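월레로, 천과 의류 작업 데이터 수집용 핸드헬드 그리퍼 키트 '고닉' 예약 접수 시작
손에 쥐고 평소처럼 일하면 기록이 되는 도구, 4월부터 순차 출고

[돌턴사이드] 로봇 학습 도구를 만드는 월레로(Wallero)가 핸드헬드 그리퍼 키트 '고닉(Gonik)'의 예약 접수를 시작한다고 밝혔습니다. 그동안 시제품을 빌려 쓰시며 아낌없이 의견을 보내 주신 연구실과 세탁·봉제 업체 여러분께 먼저 깊은 감사의 말씀을 드립니다. 보내 주신 메모를 한 장 한 장 읽다 보니 출시가 조금 늦어졌습니다만, 그만큼 손에 잘 맞는 제품이 되었다고 믿습니다.

고닉은 사람이 직접 손에 쥐고 쓰는 두 손가락 그리퍼입니다. 로봇 팔을 작업장에 들여놓지 않고도 집고, 당기고, 접고, 펴는 동작을 손목 시점의 넓은 화각 영상으로 남길 수 있습니다. 손가락 바깥쪽에는 주황색 리브 구조의 삽입재가 들어가고, 그 아래 받침에는 정사각형 흑백 마커가 하나씩 붙어 있어 영상에서 두 손가락의 간격을 읽어 냅니다.

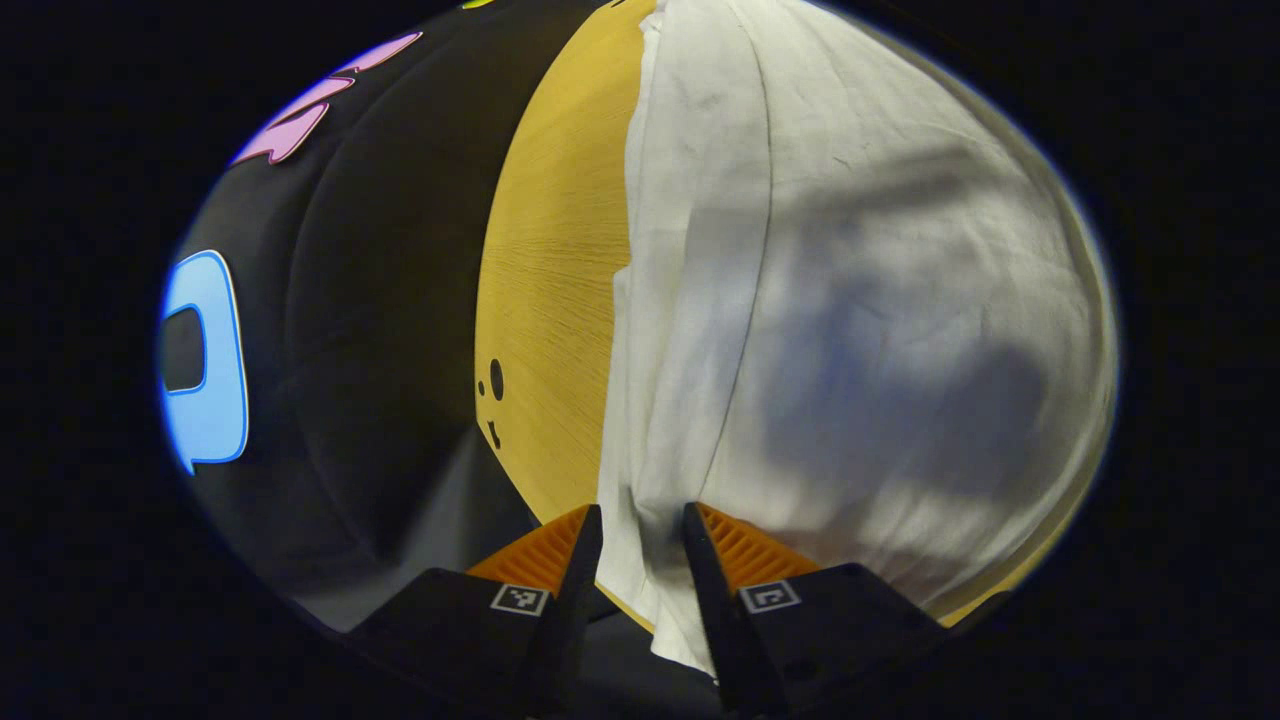
고닉의 손목 카메라로 본 흰 천 작업. 두 손가락 사이로 올이 풀린 천 끝자락이 보인다.

개발팀이 가장 오래 붙들고 있었던 과제는 역시 천이었습니다. 상자나 컵은 모양이 변하지 않지만 천은 잡는 순간마다 주름이 달라지고, 솔기와 밑단이 겹친 자리는 두께도 제각각입니다. 월레로는 돌턴사이드 작업실에서 흰 천을 비롯한 여러 직물을 다루며 2,000회분의 시연을 모았고, 이 기록은 키트를 구입하시는 모든 분께 연습용 자료로 함께 제공됩니다.

브렌던 오 리어인(Brendan Ó Riain) 월레로 제품 총괄은 "저희 어머니가 수선 일을 오래 하셔서, 천을 만지는 손이 얼마나 많은 것을 알고 있는지 어릴 때부터 보고 자랐습니다. 그 손길을 조금이라도 온전하게 로봇에게 전해 주고 싶다는 마음으로 만들었고요, 무엇보다 현장에 계신 분들이 장비를 어려워하지 않고 편하게 집어 드셨으면 좋겠습니다"라고 말했습니다.

기본 키트는 그리퍼 2대와 교체용 손가락 삽입재 8개, 충전기, 운반 가방으로 구성됩니다. 영상 정리와 동작 추출을 돕는 소프트웨어 '림(Lim)'도 포함되며, 한국어 설명서가 함께 제공됩니다. 처음 사용하시는 기관에는 담당자가 화상으로 설치 과정을 끝까지 안내해 드립니다.

첫 출고 물량은 25세트이며, 접수 순서대로 발송합니다. 예약과 대여 상담은 월레로 홈페이지의 고닉 안내 페이지에서 하실 수 있고, 작업 환경을 짧게 적어 주시면 더 꼼꼼히 답변드리겠습니다.

문의: 월레로 홍보 담당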